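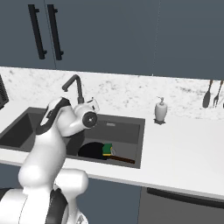

The Kulkarni School of Occupational Therapy is a graduate school in Drurnville. It offers a master's degree and a clinical doctorate and enrolls 179 students.

Organization

The school is divided into 3 departments: pediatrics, adult rehabilitation, and community practice. Harsh Pandey has been its dean since the departments were reorganized.

Service program

All first-year students complete 13 hours of community service each semester. Most work at the Povgate Senior Center, where they lead balance classes and help with home safety visits. A student group, Gistance, runs a equipment loan closet that opens every Thursday.

See also

Occupational therapy
Education in Drurnville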